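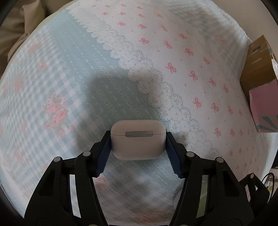 Grip tracking is where most of the February money went, so I'll start with it. When we last wrote, Grivex could tell you how far apart the two fingers were, but it got badly confused the moment they closed on something pale or shiny. We'd been treating the blue pads as a colour blob and hoping for the best. Now the tracker looks for the ridges on the pads and checks them against the round silver pivot pins on the linkages, and the difference is lovely to watch on a clip like the earbud case. It's white, the corners are rounded, there's a big soft shadow behind it, and the quilt underneath is gingham on one side and little pink bows on the other. The old version picked up roses and bows as pad edges all over the place (Preben has a folder of the worst ones, ask her to show you next time you're in!). The new one stays on the two pads.

The other thing I like about that clip is the hinge. The case is gripped with its back to the camera, so the little metal hinge and the lid seam are both in plain view, and our pose code can use them to work out which way round the case is. We didn't plan for that. Preben was fitting a generic rounded box and kept getting answers that were a half turn out, and Colin suggested letting the fitter latch onto any small bright feature it could find. It took him an afternoon to write and most of a week to stop it latching onto the pivot pins. We mask those first now, which seems to have done the trick.

Some numbers, as you asked for them in your last email, Hayley. We hand-labelled 300 clips for the test set and held back 100 of those for the final check. On the held-back clips the old tracker lost the pads at least once in 53 of them. The new one loses them in 3. I'm very pleased with that, though I should say that two of the three are the same kind of failure, with a finger going right out past the dark rim of the fisheye, and we don't have an answer for it yet.

What went slowly

Lens calibration. I told you in the proposal it'd be done by now and it isn't. The fit is fine in the middle of the view and gets worse towards the edges, which matters more than I expected when you're tracking the outer parts of the linkage. Darren has rewritten the solver twice. The second rewrite is better but it needs a decent starting guess, and if somebody swaps a lens and forgets to update the config it'll happily converge on nonsense. He's adding a sanity check that refuses to save a result with a high edge error. I'd rather you heard about this from me now than found it in the final report.
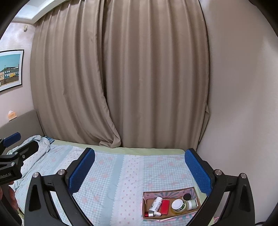
4 min read

Two grippers and clutter

The second half of the grant is for scenes with more than one gripper and more than one thing to pick up, and we've made a start. A shallow cardboard box on a bed turns out to be a mean little test. There are jars and bottles lying every which way in it, a white bottle leaning over the edge of a flat red packet, a pale green jar on its side beneath a black lid, and the box itself isn't sitting level. Istik (our segmentation module, for those new to the thread) does well on the white-lidded jar standing up in the right half. It still wants to merge the leaning bottle and the red packet into one object, and the gray-green rays printed on the pink inside of the box get labelled as an item more often than I'd like.

Then there's the second gripper over at the left, with a hand on its handle. The tracker used to assume that every blue pad in view belonged to the gripper the camera was looking down. It now groups pads by the linkage they're attached to, and anything that doesn't connect back to the bottom centre of the view goes into a separate track. That works when both fingers of the other gripper are visible. With one finger hidden it's hit and miss, and Darren and I disagree about whether to guess or to drop the track. For now we drop it.

Tooling

Zolon, the review tool, has had a proper tidy-up. You can scrub through two views side by side, correct a pad outline and have the fix carry forward until the next correction. Colin has added keyboard shortcuts and I've stopped reaching for the mouse – small thing, big favour to my wrist. The export format has changed, so if anyone at Hollis is still reading the old files, please tell me before you update.

Next up

Finish the calibration check. Get Istik to separate touching objects in the box clips. Put the two-gripper tracking through the same held-back test as the single one, so you get a number you can compare. Preben would also like to try a plain version of the pose fitter on jars and bottles, and I've said yes as long as it waits until the calibration's finished.

We're on budget apart from labelling, which ran over, and I've moved a bit across from travel to cover it. The updated sheet is attached. Ring me if anything in it looks odd.

Imogen Pearce
10 April 2022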